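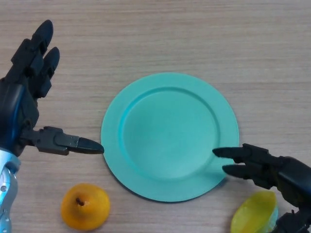

Volver a salir, pero de verdad

Llevo semanas oyendo lo mismo. Que si este verano no, que si mejor el que viene, que a ver cómo está todo. Y mientras tanto el puerto de Lolia vacío un julio entero, con la carretera recién asfaltada y el mejor mirador de la comarca para cuatro gatos y un señor con termos.

Escribo esto deprisa porque salgo a las seis de la mañana y todavía no he hecho la mochila. Perdón por el desorden.

Mi opinión, por si a alguien le sirve: viajamos mal. Viajamos lejos y viajamos mal. Nos metemos 92 kilómetros de autovía para comer en el mismo sitio que todo el mundo, foto en el mismo banco, vuelta. Y el domi... bueno, el día libre, perdido. La pista de Younis sale a la derecha justo después del puente viejo y casi ningún coche gira. Casi ninguno. Yo tardé años en girar, también lo digo.

¿Qué hay en Younis? Poca cosa. Un bar que abre cuando quiere. Una fuente. Un camino que sube entre brezos hasta un collado desde donde se ven dos valles a la vez, y un viento que te quita la gorra. Comimos arriba, de pie, pan con queso, y fue la mejor comida del mes.

Luego está el tema del dinero. Me dicen que escaparse sale caro. Depende de adónde, claro. En la fonda de Sotness pagué 70 euros por la habitación, con desayuno, y el desayuno era un desayuno: huevos, tomate, café en jarra. No uno de esos bufés tristes con la bollería envuelta en plastico. 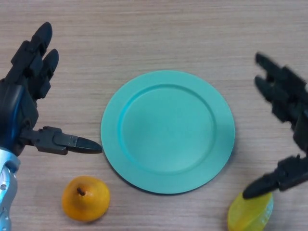
Y las conversaciones. Arsen Maksymiv, que lleva la fonda, me dibujó en una servilleta la ruta de los puertos con todas las curvas malas marcadas con una cruz. Cinco cruces. Acertó en las cinco. Ninguna aplicación me había avisado de la gravilla en la bajada de Prikix, y ahí a más de 70 por hora te vas al barranco, así de claro.

Me preocupa que se esté perdiendo eso, la costumbre de preguntar. Llegamos con todo reservado, todo puntuado, la mesa, la hora, hasta el sitio donde dejar el coche. Si algo falla, reseña mala y a casa. Pues no. Que falle algo de vez en cuando. Que esté cerrado el museo y haya que sentarse en la plaza.

También hay responsabilidad de los ayuntamientos, eh. Un cartel en condiciones, un baño abierto, quitar las piedras de la pista después de las tormentas. No pido un parque temático, por favor, que luego pasa lo que pasa y acaban poniendo un columpio gigante con el nombre del pueblo. Pido un baño.

Otra cosa: la gente mayor. Mis padres no salían desde hacía una barbaridad y daban por hecho que ya no. Los llevé a Prikix por la carretera buena, despacio, parando cada dos por tres. Mi madre protestó hasta la primera curva. Después ya iba ella eligiendo dónde parar.

Así que mirad el mapa, el de papel si os queda alguno, y buscad una carretera fina que no hayáis pisado. Llenad el depósito antes, que en Lolia la gasolinera cierra a mediodia. Y llevad una chaqueta aunque sea julio, arriba refresca mucho.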